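24 August 2021

Slept badly, then got to the lab before anyone else and had the coffee machine to myself. I wanted an hour alone with the Flodia gripper before Koen came in and started telling me how good it is.

I still don't see it. On foam blocks it's lovely. On the cardboard boxes, lovely. Everyone who sells a gripper brings foam blocks and cardboard boxes, and I've sat through enough of those mornings to know what they're worth. What I wanted was something hard, shiny and heavier than it looks, with a shape that changes depending on which way it's lying. So I got out the multi-tools, the folding kind with the plier jaws, and closed up they're a nasty little object. Slick steel, almost nothing flat to hold on to, and the weight is never quite where you'd put it.

15 tries with the Flodia fingers. It kept 4. The rest it pinched, lifted a finger's width and let go, or else pushed the tool along the table like a kid with a toy car. Then I swapped to the Toltel, the ugly one with the wide pads that Murray calls the oven mitts, and did the same again. It also kept 4. So there's the great comparison we've been putting off since May. A tie, at a number I wouldn't show my mother.

Koen's view, when he arrived, was that I'd set the force too low. Maybe so. I turned it up and ran a few more and the Flodia closed on the handles with a horrible little squeak and shot the thing sideways. He said that was a different problem. I said it was the same problem with more energy in it. We left it there and he went off to answer mail.

Najwa thinks we're testing the wrong end of it. Her argument is that the fingers are fine, both sets, and that the Barreto camera is feeding them rubbish. Chrome reflects the lamps, the depth reading gets holes in it, the controller picks a grasp point that's hanging in the air just off the handle. I've heard "it's the camera" about every failure in this building, including one that was a loose screw. But she pulled up two of the depth pictures from the morning and there really was a bite missing out of the middle of the tool in both. So all right. She may have a point, and I told her so, which cost me something.

What she wants is more human grasps to compare against. Where does a person put their fingers on this thing, given no time to think about it? I'm not convinced it helps. A hand has skin that gives, and a thumb that goes where it likes. Knowing that I curl my fingers over the top and tuck the thumb under doesn't give a pair of rubber pads a thumb. She says it gives us the place along the handles, at least, and whether people stay clear of the jaw end. We went ahead after lunch.
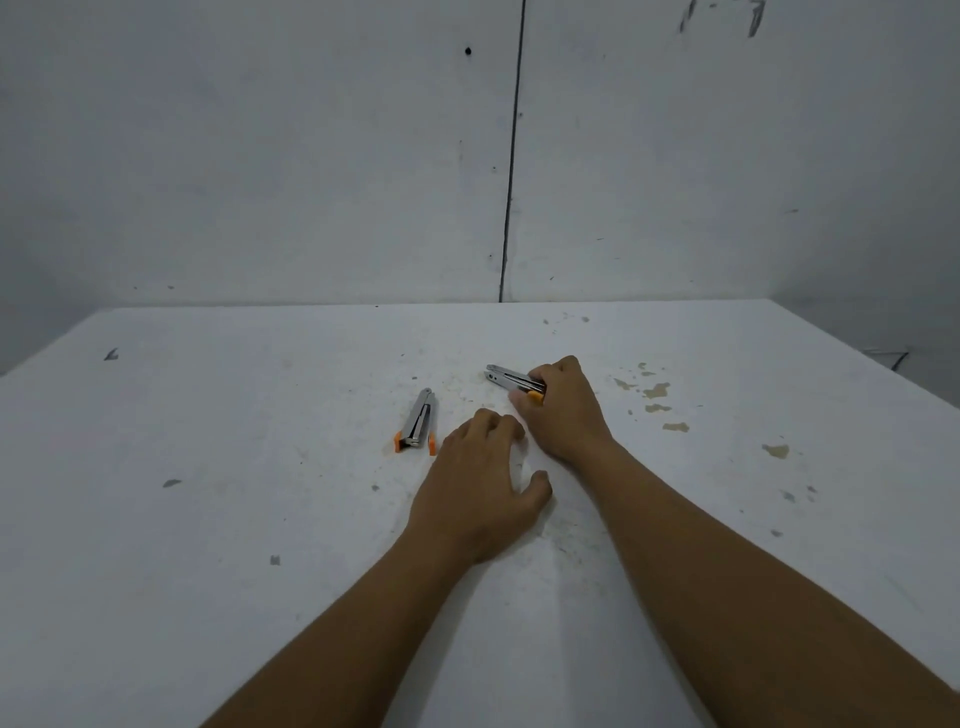
Dull work, and oddly tiring. You'd think picking up a multi-tool was the easiest thing in the world until you have to do it naturally, over and over, with somebody asking you to do it naturally. By the end I was holding it like a man in an advertisement. I noticed I'd started helping, too. I was choosing grips I thought a gripper could manage, which ruins the whole idea, and I said so to Najwa and she wrote it down without comment. I'd like to know how many of these human grasp sets are full of people being considerate to the machine.

Must clean that table sometime. I keep writing that.

Iman came by in the afternoon to ask if we had an answer for her yet. She has to say which gripper we're keeping, and Flodia wants theirs back or paid for. I told her neither. She didn't like that as an answer and I don't blame her. Then Ziad, from the other side of the room, said the controller was the thing to change and that Keltix had one that "closes the loop properly." I asked him what properly meant. He said faster. I asked how much faster and whether he'd seen it pick up anything that wasn't on their own website. He hadn't. He's going to ask them for a loan unit anyway, and I suppose in a few weeks I'll be sitting here with a third box to be disappointed by.

To be fair to the Toltel -- I'm trying -- the wide pads failed better. When it lost the tool it mostly set it down again more or less where it had been, and you could try again without anybody getting up. The Flodia threw it. If I had to leave one of them running overnight I know which I'd pick, and it isn't the one with the nice brochure. I don't know how you put that in a table. Murray says score the retries, so a second try counts for something. It's a decent idea. It also lets whoever picks the scoring pick the winner, and I said we should fix the rule before the next run and not touch it after. He agreed a bit too quickly.

Tomorrow: put paper over the lamps to kill the shine, same tools, same starting spots, both grippers, force left alone. If the numbers jump, Najwa was right and I'll buy the coffee. If they don't, I want to try it with the camera out of it completely, positions typed in by hand, and see whether the fingers can hold the thing when they're told exactly where it is. We should have done that first. I said so in May but didn't push.

Home late. Thumb sore. Forgot to call the dentist again.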